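Whiteboard wiping demos: clean the board between takes or leave it?
Kerar Hobby Arms forum > Collecting demos

mossbucket

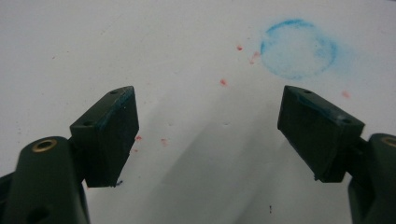 View from the gripper: blue ring, red specks, jaws open.

Hi all! Long post, sorry, I've been saving this up. I'm collecting demos with the hand-held gripper for a board wiping task (pick up a little felt block, rub out the mark, put the block down) and I have 53 so far. My trouble is the leftovers. There are red crumbs from an earlier color all over the white, and the pads have picked up some blue along their top edges. Do you wash everything down between takes, or just keep going and let the mess be part of the data? My first 19 were done on a spotless board and I'm wondering now if they're any use.

tinplate_owl
Welcome! Keep going, I'd say. I did a crumb sweeping set for my Olora arm last January and scrubbed the table every single time like I was expecting company, and the policy that came out of it was lovely on a scrubbed table and hopeless on any other kind. Keep your 19 clean ones too, they're part of the range.

quillback7
I'm going to disagree a little with owl, in a friendly way. Mess on the board, fine. Mess on the fingers is another matter, because the fingers are in every single picture. If the blue builds up slowly over a session, your late demos look different from your early ones in the same spot every time, and the model may well latch onto that. I wipe the pads every few takes and leave the board alone.

tinplate_owl
Fair, though the pads on the arm will get dirty too once it's running. I'd want some of each.

quillback7
Some of each, sure — just mixed up, so it isn't all clean and then all dirty.

mossbucket
Oh, mixing them up is a good thought, I'd been going straight through like a person eating corn. What about the size of the mark? That ring is the only shape I've got so far.

harrowgate_pete
Then I'd worry about that before the crumbs! Squiggles, dots, half a word, marks near the corner. And decide now whether those red specks count as something to wipe. If you clear them in some takes and ignore them in others, it can't tell what "done" means. I had 74 demos on the Sumampouw board and had to toss 60 for that very thing, and I'm still a bit sore about it.

mossbucket
Ouch. I've ignored them every time, I think, but I'll go back through and check tonight. New shapes tomorrow, and I'll bring a rag for the pads.

quillback7
Post a few when you have them, I'd like to see the corner ones.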